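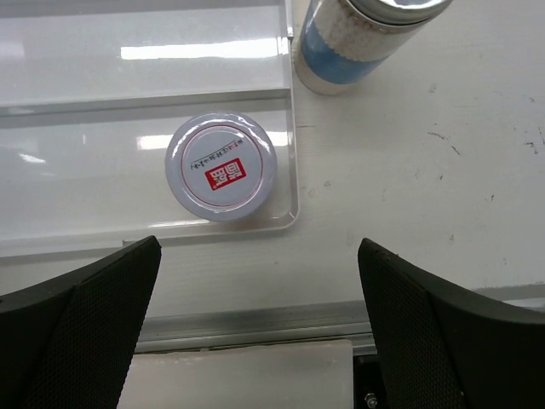 Flernham Clear Acrylic Tray, Shallow Pattern

The shallow pattern is the lowest tray in the Flernham range. It is intended for bench and counter use where jars, tubs and bottles need to be kept together and any drips kept off the surface below. The tray is moulded in one piece, with raised edges on all sides and rounded corners. There are no joints or glued seams.

Supplied singly or in cartons of 12. Lids are not available for this pattern. If a lidded tray is needed, see the Vorau deep pattern, which takes both the flat and the domed lid.

Material

Clear cast acrylic, polished on both faces. The underside is plain and has no feet. A set of self-adhesive pads can be ordered separately (part reference on the spares page). Four pads are enough for one tray; fit them 2 cm in from each corner.

Acrylic scratches more easily than glass but is a good deal lighter and does not shatter in the same way when dropped. Fine surface marks can be taken out with a plastic polish and a soft cloth. Deep scratches cannot.

Load and stacking

Empty trays nest. Do not stack more than 30 high, as the lower trays begin to grip one another and are difficult to part without flexing the edge. Loaded trays should not be stacked at all in this pattern -- the edge is too low to clear most jars.

The tray should be carried with both hands, one under each short side. It is not designed to be lifted by the edge when full.

Temperature

Suitable for use at normal room temperature and in a domestic or commercial fridge. Not suitable for ovens, microwaves, hot plates or steam cabinets. Do not set pans or freshly filled hot jars directly on the tray. Let the contents cool first, or use a cork mat.

Cleaning

Wash by hand in warm water with ordinary washing-up liquid. Rinse and dry with a soft cloth; air drying leaves water marks in hard-water areas. Do not use the following:

Scouring pads or cream cleaners
Window sprays containing ammonia
Methylated spirit, acetone or thinners
Dishwashers, at any setting

Alcohol wipes deserve a separate note. A single wipe will seldom do visible harm, but repeated use produces fine cracks along the edge and at the corners, where the moulding is under most strain. Trays showing these cracks should be withdrawn from use. They are not covered by the guarantee.
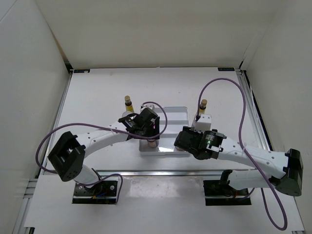

Replacement trays are sent from stock and can be mixed with other patterns to make up a carton. Trays bought before the change of mould in June have a slightly tighter corner and will not nest fully with current stock. They can be used side by side without difficulty.

Marking

Trays can be engraved on one long edge with a name, number or shelf code, up to two lines. Engraving is done after polishing and leaves a frosted letter. For runs above 2,000 pieces the lettering can be cut into the mould instead. Ask Golnar Fallahi in the trade office for a quotation and a sample.

Ordering

Trade accounts: Gobnait Keane. Please give the pattern name in full, as the shallow and half-depth trays share a footprint and are often confused. Orders received before noon leave the same day. Customers supplied through Upadhyay should order from them directly.

Related items

Vorau deep pattern tray
Jireo shelf divider, clear
Self-adhesive pads, set of four
Plastic polish, small bottle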